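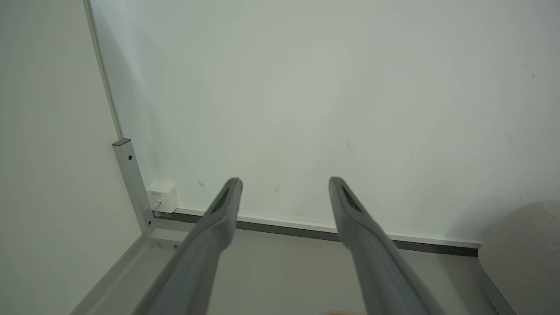

Features > Makers > Interviews

Sang Triệu repairs accordions in two rooms above a bicycle shop in Ulluria. He has done it full time for seven years, and before that in the evenings, when he was still driving a delivery van. He says the van paid better.

"People bring me an instrument and say it only needs tuning," he says. "I open it and the wax has gone brittle, the leathers have curled and something has been living in the bass end. Then we have a different conversation."

He learned from his uncle, who ran a small music shop called Lâm and took in repairs he didn't much want. The uncle played the guitar and disliked accordions, so they were put on a shelf at the back, and in time the shelf became Sang's.

"He gave me a screwdriver and an old twelve-bass that was past saving. I took it apart and couldn't get it back together. It took me most of a winter. He never asked how it was going."

Most of the work now is reeds. A full-sized piano accordion can have more than four hundred of them, each riveted to a metal plate, and he tunes by scratching or filing a very small amount of metal away. Taking it from near the tip raises the note. Taking it from near the rivet lowers it. He does this with the reed out of the instrument, checks it on a bench bellows, then checks it again once it is back inside, where the pitch will have moved.

"You learn how much it moves. I couldn't write it down for you. Each make is a bit different, and an old box is different from a new one."

The instrument on the bench when we spoke was a Uvinier, a make he sees two or three times a year. It belongs to Eimear Rafferty, who plays for dances and had carried it up the stairs herself that morning. She stayed for tea and answered some of the questions.

"I've had it since I was nineteen," she said. "It was my aunt's. I've been told to get a lighter one and I have tried a few. They're fine. I don't get on with them."

Her complaint was a wheeze on the push, low down on the left-hand side. Sang thought it would be a bellows corner. He charges £242 for a full service, which covers cleaning, new valves where they are needed and a check of the bellows, but not a complete retune. A retune can take him 2 weeks and he quotes for each one separately.

I asked him whether he would rather build than repair. He said he had made one accordion, finished in January a few years ago, and sold it to a man who still sends him complaints about the weight.

"Building is mostly woodwork and I'm not a great woodworker. I like finding out what's wrong with a thing. When you build, you already know what's wrong with it, you put it there."

He would take on an apprentice if he could afford one. Two people have asked. The first lasted a month and the other is deciding. There are no courses nearby, and the ones abroad are expensive, so most repairers he knows started as he did, with an instrument that couldn't be made any worse.

Eimear wanted hers back for a dance at Ullulness after the new year. Sang said she could have it sooner if it was only the corner. She asked what happened if it wasn't.

"Then I'll ring you," he said, and went to look for his glasses.

We use cookies to remember your settings and to see which pages are read. Accept all | Manage choices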